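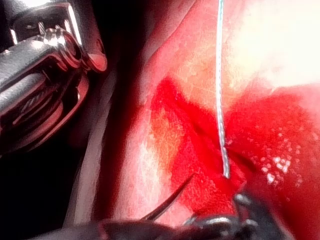 Polished steel shows every glint, and every fingerprint too.

Keeping metal things nice (kitchen, laundry and shed)

Posted 17 Jul 2019

I've had a few emails asking for the metal page again, the one that vanished when I moved the blog over, so I've rewritten it from my notes and added some bits I've learned in the meantime. Winter is a good time for this stuff! It's too cold to garden and the sink is right there.

Stainless sinks

Dish soap and a soft cloth, then rinse, then dry. The drying is the part I skipped for years and it makes more difference than any product. Our water in Diresville is hard as nails and if you let it sit you get those chalky rings by the next morning. For rings that are already there, wipe over with half white vinegar and half water, leave it a couple of minutes, rinse well and dry. If you've used anything with bleach in it that day, leave the vinegar for another time, the two together give off a gas you don't want to breathe.

Rub along the grain. If you look at a brushed sink sideways you'll see faint lines all going one way, and if you scrub across them the scratches show up forever (ask me about the left-hand side of my draining board). And no steel wool. It leaves tiny bits behind that rust, and then you think the sink is rusting.

For a shine, a few drops of olive oil or baby oil on a dry cloth, buffed until you can't feel it any more. My neighbour Consuelo Calvo does her rangehood the same way every second Sunday and it looks like the day it went in.

Burnt saucepans

Cover the burnt bit with water, add two tablespoons of bicarb, bring it to a simmer for ten minutes and let it cool down with the lid on. Most of it lifts with a wooden spoon. If it doesn't, do it again before you start attacking it. I've had one pot (plum jam, February, on the phone to my sister) that took three goes and came up fine.

Keep bicarb off aluminium though, it goes a nasty dull grey. For aluminium I simmer some water with a slosh of vinegar or a few lemon skins in it.

The rainbow marks you get inside stainless pans are from heat and don't hurt anything. Vinegar takes them off if they bother you. The little white pits are from salt - wait until the water is boiling before you add it.

Kitchen knives and carbon steel

Wash, dry, put away. Not in the dishwasher, not in the sink under the suds where somebody's hand will find it. I have an old carbon steel knife that gets a wipe of plain mineral oil from the chemist when I know I won't be using it for a while. Don't use cooking oil for storing things, it goes sticky and smells like an old chip shop.

If you get orange freckles, make a paste of bicarb and water and rub it with a cork. Wine corks are perfect for this, they get right up to the edge and keep your fingers out of the way. Work from the spine and push away from the blade.

Cast iron

You can use soap. A little bit of modern dish soap won't strip a well-seasoned pan, whatever your uncle reckons. What will ruin it is soaking it overnight. I dry mine on the hotplate over a low flame, then wipe it with the thinnest smear of oil I can manage and then wipe it again as if I'd put the oil on by mistake.

For a rusty one from an op shop: scrub back to bare metal, rinse, dry it in the oven, oil it very thinly and bake it upside down as hot as your oven goes for an hour. Let it cool in there. Do that three or four times over a weekend. Open the windows!

Taps and showerheads

Vinegar in a sandwich bag, rubber band round the neck of the showerhead, leave it for 40 minutes. On plain chrome that's fine. On brass, gold or black finishes don't do it at all, just warm soapy water and a soft cloth, and check the leaflet if you still have it. An old toothbrush gets the crud from around the base of a tap, and dental floss gets in behind where the toothbrush won't go.

Garden tools

Knock the dirt off when you come in, which takes ten seconds, and hang them up. Standing them on a concrete floor is asking for rust. Pieter Meijer at the Drovwood market showed me his bucket of sand with a bit of oil mixed through - you plunge the spade in and out a few times and it comes out clean and lightly oiled. I made one with a paint pail and it lives by the shed door now.

Seized secateurs: take them apart if there's a nut (take a photo on your phone first so you know which way the spring goes), soak the parts in vinegar overnight, scrub, rinse in water with a spoon of bicarb in it, dry them properly and oil the pivot. Wipe the blades with metho between plants if you've been cutting anything sick.

Loose screws and hinges

For a squeaky door hinge, rub candle wax or a bit of petroleum jelly on the pin. Spray oils work too but they drip down the paint and collect dust. A drawer of spare screws keeps better with one of those silica gel sachets from a shoebox thrown in.

Matilde Ramalho wrote in to ask about tarnished silver and whether the foil and bicarb trick is safe for her grandmother's teaspoons. It's fine for plain solid silver, but I wouldn't use it on anything with stones, glued handles or dark detailing in the pattern. I'll do a proper page on silver once I've finished polishing my own.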